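Renting a business contact list: frequently asked questions

Answers by Eylül Kahraman, Jeltex list services. Updated October 2024.

Is a bigger list a better list?
I doubt it. Vendors like to quote the total because it is the easiest figure to inflate. Ask how many records were checked by phone in the last year, then ask how "checked" is defined. If the reply is vague, assume the worst.

What does a small order cost?
Our minimum is 510 records. Jallmont, our trade supplier file, has 2,050 contacts in full, and you can take any part of it above the minimum. Be wary of anyone who won't give a price until you've sat through a call.

Can you guarantee replies?
No, and I wouldn't trust a company that did. In April, Güven Avcı mailed 2,050 purchasing managers for a client and got 171 replies. Of those, 40 asked for a quote. Your offer may do far worse.

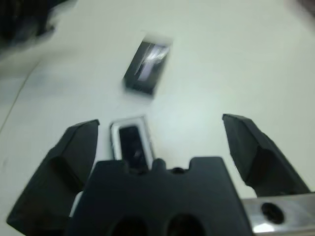
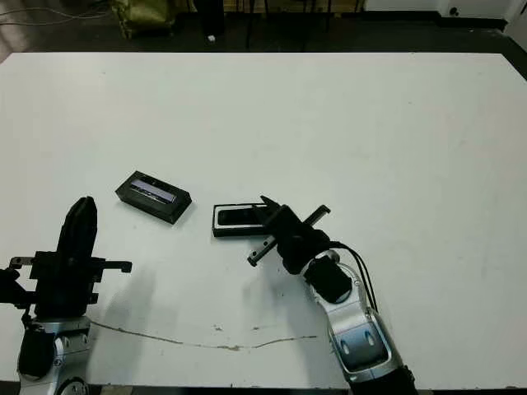
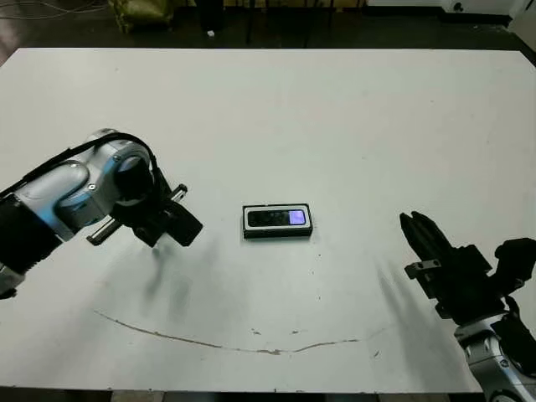 White tabletop, three views.

Are open rates worth watching?
Barely. Mail programs load messages in the background and count it as a person reading. I'd look at replies and orders, and treat any sales deck built on opens as decoration.

Do I own the data after I pay?
You don't. A rental covers one mailing or twelve months of use, depending on the plan. Anyone who answers you becomes your own contact. We put seed addresses in every file, so we do see repeat use.

What happens with bounces?
Send us the bounce report within 40 days and we credit the hard bounces. Full mailboxes and out-of-office notes don't count.

Will it load into Movby or Backlund?
Both take our CSV file. Movby drops the second phone column on import and I've given up asking why. Check a few rows by hand before you send anything.

Do I need permission to email these people?
That depends on where they are and what you're selling. "Fully compliant data" on a vendor's home page settles nothing. Ask for the source of each record in writing, and have your own lawyer read it.

Can I see a sample first?
Yes, 40 records, picked by you from the count sheet. Don't accept a sample the vendor picked, ours included.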